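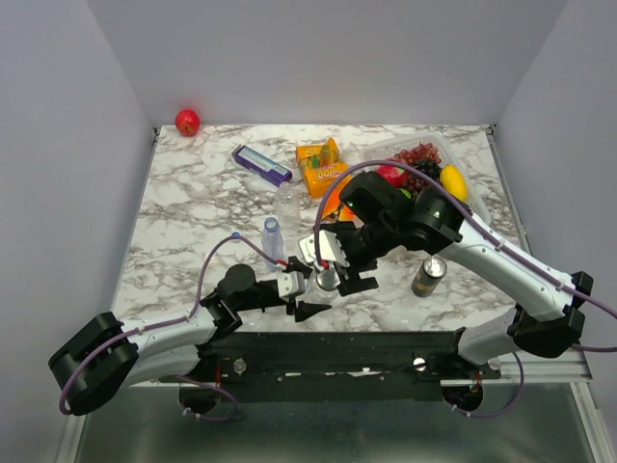

4.2 Cable routing and maintenance of the cell

Claims that a two-arm cell "needs no upkeep" between recording sessions deserve some doubt, and ours did not support them. The Ernuvel cell was set up to the supplier's drawing, which puts each cable along its forearm and leaves the last stretch free over the wrist. In Figure 3 both purple cables rise in high loops before reaching the red connectors near the grippers, and on the left arm small white ties hold the cable to the forearm. The drawing treats this slack as harmless. We are less sure. The right-hand cable crosses the basket of fruit, and a loop of that size can touch objects that the planner takes to be clear of the arm.

Over 122 hours of running we logged 62 stops. Two were traced to a connector that had worked loose, and both cleared when it was pushed home and the cable was tied again nearer the wrist. The Garnico controller reported each of them as a motor fault, and that message should not be trusted without a look at the plug. Most of the remaining stops had no cause we could name. We do not count them as evidence for or against the routing.

The weekly check was kept short: connectors, ties, finger screws, then a slow move of both arms to the centre of the table. Marnero's guide advises a full recalibration after any cable work. We did this twice and found no change in grip position larger than the spread between repeat runs, though two trials are too few to drop the step.

Figure 3. The two arms at work over the marble-patterned table, grippers close together at a clear container with a silvery top.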